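Chore Robots: Frequently Asked Questions

We run a small household goods shop and repair bench, and since the first home robots started turning up in the news we get asked about them at the counter nearly every week. These are the ones that keep coming back. Last gone over in November.

Can a robot do my housework yet?

No. A robot can do a few pieces of it, in a room set up for it, with a person close by. If you already own a robot vacuum you know what that means. It cleans the floor you cleared for it.

But I saw a video of one folding towels.

So did we. Look for a small note in the corner giving the playback speed, and look for cuts. Then ask how many tries were filmed before that one, and whether a person with a headset or a pair of hand controls was steering it. Some companies say so plainly and some let you guess. Steering by hand is a fair way to collect training material, but it doesn't tell you what the machine can do on its own.

What about tidying up? Surely picking things up is the easy part.

It's the part people get wrong most often. A hard box with square sides is easy. A basket is harder than it looks – the rim is round and lumpy, the sides may give when squeezed, and the weave lets light through in one place and goes nearly black in another, so the camera has a hard time telling where the thing stops. You pick up a basket without looking. A two-fingered gripper has to find the rim, get one finger inside and one outside, close hard enough to hold and lift without tipping it. Now put laundry in it.

Didn't Wadard announce a home model?

They announced a waiting list. We put our name down and got a welcome email. The page lists "tidying" as a feature and doesn't say what gets tidied, or where it goes. When we asked whether it could empty a dishwasher with mixed plates and glasses, we were told that was on the roadmap.

Have you tested one yourselves?

Once. Cudmont let us bring our own things to a demo day, and we kept a tally on the back of a receipt. The job was to move a basket from one end of a table to the other without dropping or dragging it. Out of 90 tries the arm finished 58 with nobody touching anything. Their engineer thought that was a good day, and for this field it may well be. We wouldn't keep a dishwasher that worked like that.

How long did it take?

Up to 300 seconds for one basket when it kept losing the rim and starting over. The good ones were much quicker, but still slower than a child who doesn't want to do it.

Are shops and factories further along?

Yes, and for dull reasons. The parts are the same every time, the lights don't change and there's a fence to keep people out. Prundolar has had arms moving trays on its packing line for 3 years and they earn their keep. The woven goods at the next station are still handled by people. I asked the shift lead why, and she picked up two baskets of the same model and set them side by side. They were not the same shape.

Will it get better?

Probably. It has gotten better already, and anyone who says otherwise hasn't been watching. What I don't believe is the date. It has been "next year" for a good while now.

Should I wait before buying a regular vacuum, hamper, drying rack and so on?

Please don't. Buy what you need now.

What would change your mind?

A machine in an ordinary home, one the seller didn't pick, doing the same plain chore for a month with no one on call. Publish the failures along with the rest. I'd settle for a single chore, and moving a basket would do.

Do you sell robots?

We sell two vacuums and we repair more of them than we sell – mostly hair in the wheels. No arms, no humanoids.

Can I send in a comment?

Yes, by email or at the counter. We add the useful ones at the bottom of this page, including those that disagree with us.

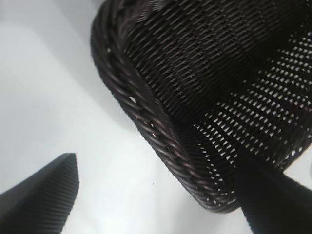

Ferdinand Steiner: You're too hard on the slow ones. My mother can't bend down anymore, and if a machine took five minutes to bring her the laundry and dropped it one time in three, she would still be ahead of where she is now. She has the five minutes. What she can't use is one that needs an engineer in the kitchen, so on that point I'm with you. Please ask the makers about price next time, and about who comes out when it breaks.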